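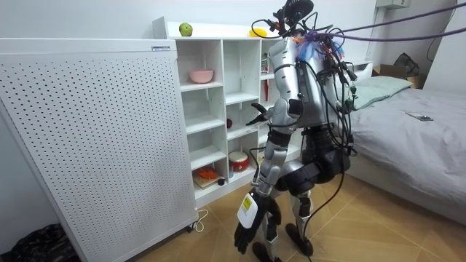

2018-03-10

Dye bench, second madder run.

Weighed out 460 g of the Paucar wool, scoured Thursday and left on the rack. Came to 435 g after I pulled the matted skein and put it aside for felting samples. Worked all the percentages from 435.

Alum at 15 percent, cream of tartar at 6. Mordant bath held just under a simmer for an hour, then left to cool with the wool in it. The lid on the big enamel pot still doesn't sit flat. Topped up the water twice.

Madder is the Staltlow root, coarse ground, same bag as November. Soaked overnight in tap water with a pinch of chalk. Strained through the old pillowcase. Ought to have strained it again, there was grit in the bottom of the pot and it got into the skeins.

Skeins in at 10:20. Raised the heat slowly and kept it at 60 C. Went over to 68 for a few minutes while I was on the phone to Dinent about the late order. Turned it down and added cold water at the side of the pot.

Pulled 3 skeins at the one-hour mark. Color is a brick orange, duller than the November batch. Rest stayed in until 2. Deeper, some brown in it. Could be the overheating, could be less chalk. I didn't weigh the chalk either time. Weigh it next time.

Rinse ran clear on the fifth change. Hung in the back, out of the sun.

Sample card 19 started, early and late pulls side by side. Leave the exhaust bath in the bucket, I want to try the Kusen silk in it.

Need: pH strips, cotton ties, a thermometer that clips on.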